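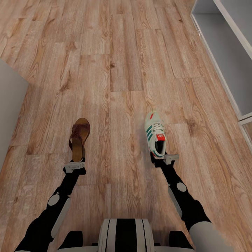

Workshop notebook 2
November, continued
Floor oil on ash and larch boards

Started at the morning with the heating still low. The workshop was colder than I like for oiling, so I let the boards lie on the trestles until after coffee and did the sharpening of scrapers first. I write the weather also, as I did not do it last month and now I can't compare: rain, gray, the door swollen again and hard to close.

The boards are the ones from Grunum, 185 mm wide, ash and larch. They were delivered in foil and I opened the foil only yesterday evening. I think now it was too late. The Datari meter gives a different reading on the two faces of the same board, and on the larch the difference is bigger. I turned all of them with the heart side down and put thin sticks between. I will not start the long series with boards in this condition. For today I used the offcuts from the last delivery, which had the whole autumn to become dry.

Sanding. I followed the same order as last time and finished with the same grit on all pieces, by hand, along the grain. On the ash I wetted the surface with a sponge, waited until dry and sanded again lightly. On the larch I did not do this, and I should have. The soft part of the ring stands lower than the hard part and the oil collects in it. It can be felt with the fingernail. Please, whoever sands the next pieces, use the hard block and not the sponge pad. With the pad it becomes worse each time.

Dust: I vacuumed, then wiped with a cloth. The cloth left some fluff on the larch where there are splinters. Must buy the other cloths.

Oiling. Vimico oil, the can opened last month. There was a skin on the top. I lifted it with a stick and strained the rest through a paint filter into a clean jar. The smell is normal and the color also. I am not completely happy to test with oil which had a skin, but the new can has not come, and what I want to see today is mainly the waiting time and not the final result.

Half of the pieces had 15 minutes before wiping, the other half had double. I used the white pad for spreading and cotton for wiping. On the ash I see no difference between the two groups, only a little more yellow in the second one, and that can be the wood. On the larch the longer time is clearly too long. The oil became sticky in the late wood and I had to rub hard, and it left shiny spots which will stay. I tried to save one piece with a few drops of fresh oil and rubbing at once. It helped. Better is to not need it.

The cotton rags are in the water bucket outside with the lid on. I repeat it again for everybody: not in the bin, not on the bench, not "only for lunch". Oily rags can start to burn by themselves. The bucket is emptied by the one who oiled.

Question I could not answer today: does the oil enter more if the board is slightly warm? I put one ash offcut near the radiator for an hour before oiling and it took more oil than its neighbor, but it came also from another board, so this says nothing. To repeat with two halves of the same board, one warm and one not.
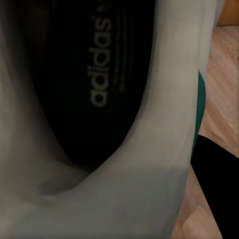
SHOES AND SCUFF MARKS

A separate matter, but it belongs to the same customer question. The complaint from Hakala is that their oiled floor in the entrance gets dark lines, and they want to know if the oil is too soft. They think of a harder product on top. Before we answer this, I would like to know from what the lines come.

I made a small test on the old panels by the window, which had their oil in the summer and are fully hard. I took three kinds of soles: a black rubber work shoe, a sneaker with a light sole, and a leather sole from the box of old things. I pressed by hand and pulled across the board, 10 strokes each, always the same direction. It is a rough method. The pressure changes from stroke to stroke and I get tired in the arm, so the last strokes are surely weaker. For something serious we need a weight on a sled.

The black rubber leaves lines immediately. They sit on top of the oil and go away with a pencil eraser, except where the grain is open, there it needs soap also. The light sole left nothing that I could see, even when I held the lamp low from the side. The leather left no line but it made the surface shiny where it passed, like polishing, and this I could not remove. I find this interesting. Maybe a part of what they call dark lines is in fact polish from walking, and they see it only against the light from the door.

Next I put fine sand from the yard under the light sole and repeated. This was a bad result. Scratches everywhere, in ash more visible than in larch, and the eraser of course does nothing. If I have to guess, the sand does more damage in an entrance than all the rubber, and a longer mat would help more than a harder oil. I will not write this to Hakala until I have asked what mat they have and how often it is cleaned. 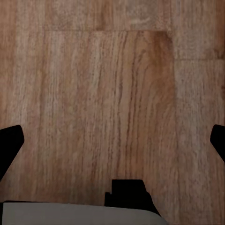

About cleaning: they wash with an ordinary kitchen cleaner. I tried one on a corner of the panel, strong, and left it to dry. After wiping, the corner was paler and felt rough, like before oiling. So the oil is perhaps not soft, it may be simply gone in the places where they mop the most. I would ask them for the name of the product, and if they rinse after.

Repair on the scratched panel: light sanding along the grain, only on the damaged part, then a very thin oil, wiped after a short time. On ash the border of the repaired part is visible if one knows it. On larch I can't find it anymore. For the customer it would be better to go always to the full length of a board and stop at the joint, and not in the middle.

To do
Check the Grunum boards with the meter each morning and write both faces.
Order cloths, filters, cotton.
Ask Vimico if the oil with a skin can be used after filtering, or if something of the drier is lost with it.
Make the sled. There is a piece of steel under the bench which could be the weight.
Label the larch pieces on the back with pencil, the marker goes through.

Left at five. Bucket is closed and outside, heating down, the window by the drying rack is open a little. Pieces from today should not be touched before tomorrow afternoon, the sticky larch ones better one day later.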